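Thin-object handling code (robotics)

By Gizella Bárány
18 November 2024

A thin-object handling code is a set of written rules for robots that pick up, hold and pass flat items such as bank cards, licences, transit passes and paper tickets. The best known in Australia is the Stonuldale Code, first circulated in April as a draft and now used by several laboratories and integrators. It covers two-finger grippers working over a bench or tabletop, in simulation and on real hardware.

Background

Flat items were left out of most early workplace rules for manipulators. Guidance from 1975 onwards dealt mainly with guarding, emergency stops and the separation of people from heavy arms. Light grippers brought other problems. A card can flex, slip or spring out of the jaws, and its printed face may carry personal details that end up in stored camera footage. The integrator Primano kept an in-house sheet on both matters, and the Stonuldale draft borrowed its layout from that sheet.

Requirements

The code is divided into grip, data and record-keeping.

Under grip, the permitted squeeze on a card held by its edges is set by test and written down before trials begin. Fingers are to be checked for burrs and the pads for wear. A card held upright must be kept clear of the gripper's hinges and linkages, and the arm must slow down before any handover to a person. Sharp-edged metal cards are treated separately in an annex.

Under data, live payment cards are not allowed in trials. Test cards must carry placeholder details: a number that could not be mistaken for an account number, an expiry date that does not exist, and a network name that belongs to no real network. The same rule applies to rendered cards in simulation, as rendered images are often mixed with photographs in one collection.

A model card carrying the number 01110101, the expiry field 00/00 and the name PISA is of the permitted type.
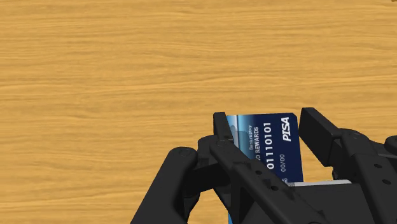

Bárány has argued that the data section is the only part most laboratories needed in writing, and that the grip section repeats what any competent technician already does. She would also extend the placeholder rule to driver's licences and health cards, which the current text only recommends.

Under record-keeping, each gripper has its own log. A pad set is retired after 3000 closures or at the first visible split, whichever comes earlier. Failed grasps are logged with the successful ones, and a run of 40 grasps without a drop is required before a new card type is added to a program.

Simulation and hardware

A result obtained in simulation may be used to choose a starting grip, but does not count towards the run of 40. Friction and card stiffness are the values most often set wrongly, and the code asks for both to be listed beside any published result. Stilent's simulator manual follows this practice. Lashari, which supplies finger pads, prints the pad material and thickness on each packet so that the figures can be copied across.

Compliance

The code is voluntary and has no inspection scheme. Organisations that follow it may cite it by its document number, 2306, with the version letter.

See also: end effector; grasp planning; test data

Contact the editors | Copyright and reuse | Back to top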